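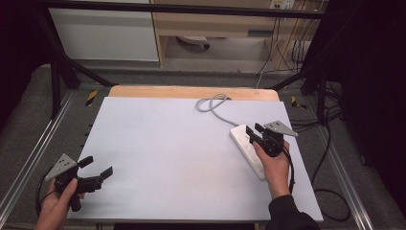 Subject: Re: [makers-list] Open day at Plivora, did anyone go?
Date: December 23, 2025

> Did anybody make it out to the Plivora open day? I had a ticket and
> ended up stuck at home waiting on a furnace guy. Was it worth the
> drive out to Brulley, and did they let you touch anything or was
> it all slides? Also, is parking as bad as people say?

Yes, I went, and yes, go next time! Parking is bad (I ended up behind the tile store and walked), but once you're inside it's great. There were 34 of us on the tour, which was a bit much for the back hallway, and then they split us up and it got a lot easier to hear.

Slides took 20 minutes, mostly company history, and I drifted a little. Then the good part. They have these hand-held grippers, black, one for each hand, with two fingers on the front and a gray triangle of metal with holes in it bolted on top. You hold them yourself and do ordinary jobs on a white board, and the recordings go toward teaching the robot arms. The job at our station was a power strip with its cord, and the person running it had one gripper right over the strip and the other coming in from the left. It looks like nothing. Then you get a turn and, wow, two fingers is not a lot of fingers! I dropped the cord over and over. Cords are the hard thing, they told us, what with the way they coil up and never lie the same way twice.

I asked how many tries they need and the answer was 500 for a simple job and 1,000 for anything with a cord in it. That's a lot of power strip.

The Allero arm demo was next door and I only caught the tail end, so somebody else will have to fill you in on that. I did grab the handout and can scan it if people want it.

They're planning another open day in August. Sign up early, and wear real shoes, there are cables on the floor. Coffee was decent, cookies were gone by the time our group got there.

Hope the furnace is fixed!

Abubakar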